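Residents are asked to read these instructions in full before the June room inspection. They apply to all shared rooms at Stenside in which a table, a laundry appliance and exercise equipment stand together, and they replace the sheet formerly posted beside the stairs.

## How to Clear and Reset a Shared Room

The work is best done by two people and takes one evening. It should be carried out in the order given, beginning with the table.

### What you will need

- One lidded metal tin for lighters and matches
- Two laundry baskets, one for washing and one for clean garments
- A soft cloth and a bowl of warm water with a little dish soap
- A dry towel
- Labels and a marker

### Step 1. Clear the table

Remove smoking articles first. Lighters, matches and cigarette packs go into the metal tin, and the tin goes on a high shelf away from the window. Disposable lighters must be kept out of direct sunlight and away from any heater. Do not place them in a drawer with batteries, keys or coins.

Hold each lighter upright and look at the fuel chamber. Where the chamber is transparent, the level can be read without striking the wheel. A lighter that is cracked or leaking must not be put in the kitchen trash; bring it to the office, where Kwame Quartey keeps a separate container for the purpose.

Small items in plastic bags should be sorted on the spot. Label the bag, or return the contents to their owner.
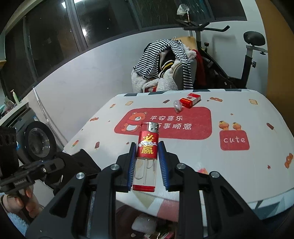 *Page last changed: 2019-05-09 (F. Dankwa, Resident Services)*

A printed tablecloth with cartoon figures and lettering, such as the one with the brown bear, should be wiped and not scrubbed. Work from the center of the cloth toward the border with a damp cloth, then dry it with the towel. If the cloth is to be machine washed, check the care label first and shake it outdoors.

### Step 2. Empty the chair

A chair is for sitting. Garments left over the back or on the seat should be taken off one at a time and placed in one of the two baskets. Striped garments and anything red are to be washed apart from white fleece until it is known that the colors do not run. Close all zippers on jackets before washing. Clean jackets go on hangers the same evening.

### Step 3. Attend to the washing machine

1. Confirm that the drum is empty before loading.
2. Wipe the door seal of a front-loading machine, including the fold at the bottom.
3. Leave the door slightly open after the last load.
4. Clear the ledge above the machine. Pump bottles may remain there if they are closed and stand upright; everything else is to be put away.

Poles and long handles should not be left leaning against the wall. Lay them flat behind the machine or hang them from a hook.

### Step 4. Wipe down the exercise bike

Use a barely damp cloth on the seat and handlebars, and dry both. Check that the seat post is tight. Nothing is to be hung from the handlebars - this includes towels and headphones. Leave enough space on each side for a person to get on and off safely.

### Step 5. Final check

Before leaving, confirm that the chair can be used, the window can be reached, and no lighter remains on the table. Enter the room number and the names of both residents in the log at the office.

### Replacement items

Metal tins and baskets are issued by the office on request, one set per room. Over 2,000 labels are in stock, and there is no need to purchase them. Residents of the Atinga wing should apply to Fiifi Dankwa; all others should apply to Kwame Quartey in Room 21.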